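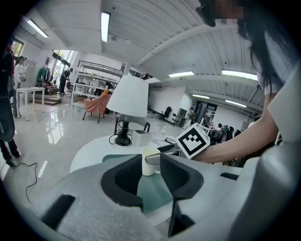
Annunziata Greco reckons most home robots end up in the cupboard with the bread maker, and said so at our first meeting, before the kettle had boiled. She was asked to join anyway. Her view is still more or less the house view at Droter, and anyone thinking of becoming a member should know that before they read on.

About Droter

Droter is a shared workshop for people building robots and bits of automation in their own time. We have benches, tools, storage shelves, a decent internet connection and a kettle. We don't have investors, a launch date or a mascot. We have been asked for all of them.

We started in a garage behind a house on Nygård Street, with 4 of us and one car that had to live outside in the rain. The first thing built there was a motor for a chicken coop door. It opened the door at dawn as promised, and also at two in the morning, and the chickens went back to being let out by hand. The motor is on a shelf here if you want it. We moved when the neighbours had heard enough of the bandsaw.

What we are working on

The main shared build is called Rorkiva. It began as a plan for an arm that would clear a table after breakfast. Several of us thought that was a silly thing to automate, given that clearing a table takes a person a minute and the arm would take up half the kitchen. We lost the vote, and then we got interested.

So far most of the work has gone into the hand. We build hand-held grippers, the kind you carry around and squeeze yourself, and use them to record how a person picks things up. The hope is that an arm can later be taught from those recordings. We say hope on purpose. There are plenty of clips online of robots folding shirts, and very few of them show you the shirt before someone straightened it out.

The fingers have soft pads, which took far longer to settle than the rest of the housing. Early pads were cut from a yoga mat and came off if you looked at them. The next lot gripped well but left marks on anything pale. The cubes with the black and white patterns are there so that software can work out where the gripper is and which way it's facing. They do that well as long as your sleeve isn't over them.

Cups are our standard job. A cup is cheap, everyone has an opinion about how to hold one, and it shows up a bad grip straight away. Squeeze too hard and it buckles, too soft and it slides down through the fingers.

How we keep ourselves straight

It's very easy to fool yourself in this hobby. You try something eight times, it works twice, and by the weekend you're telling people it works. We have a few house rules about that and they are written on the wall by the sink.

Nothing gets called working until it has been tried 100 times by someone other than the person who made it. Every try goes in the log, including the ones where you sneezed. If you change a part, you start again from zero. And if you film your project for the outside world, you film the failures at the same speed as the rest.

The rules have not made us popular with everybody. One member left over the sneeze rule. But they have saved us from announcing a number of things. For Rorkiva we had recorded 1655 pick-ups by the end of May, and when we went through them properly we kept 936. The others had a hidden marker, a lost stretch of video, or a pick-up so clumsy that no machine should be taught it. Before we checked, we had been telling visitors the whole pile was good.
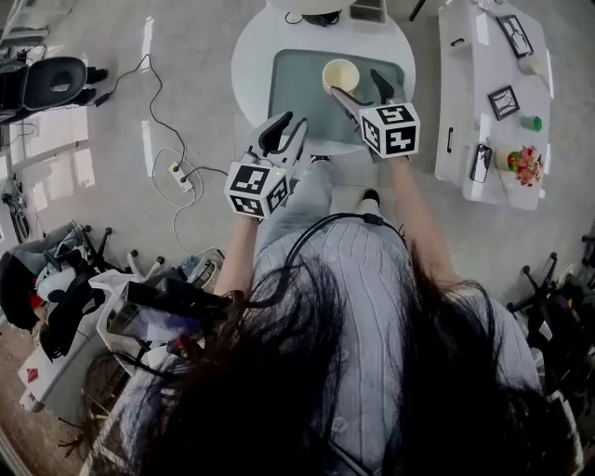

We have also gone off the idea that more gear fixes things. When the recordings were poor we bought better cables, then a brighter lamp, then had a long argument about a second camera. What helped most was slowing down and agreeing on where a pick-up starts and where it ends. That cost us an afternoon and a packet of biscuits.

The arm itself is another matter. We call it Zidside, after a misprint on a parts label, and it's on its third shoulder joint. The first was too weak, the second was strong enough to lift a full kettle and had no idea when to stop. Zidside isn't allowed to run unless someone is standing at the off switch, and that person isn't allowed to be on their phone. We have no plans to sell it. Someone writes every few months asking for a price, usually for an elderly parent, and we write back and tell them to look at a good trolley and a jar opener first.

Who it suits

Members come from all sorts of work. Some can program, some can weld, and a few joined to mend a lamp and stayed. You don't need to know anything about robots. You do need to be able to hear that your idea may not be worth the wiring, and to say the same to other people without being a pain about it.

It probably won't suit you if you want a quiet place to work alone, or if you need a finished product by spring. We're slow. Parts get ordered in the wrong size. The upstairs is warm in summer and the downstairs floor shows every scrap of solder you drop on it, so please bring a brush.

Visiting

Open evenings start at 6.30 and finish when the last person with a key wants to go home. Come and have a go with the grippers — most people are worse at it than they expect in the first ten minutes, then get the feel of it. You can look through the Rorkiva log too, failures and all. We'd like more people to read it, particularly people who think we've counted something the wrong way.

Tea is free. Membership is monthly and you can stop whenever you like. If you bring a project, bring it in whatever state it's in, and please take it home again if you give up on it. We already have the chicken door.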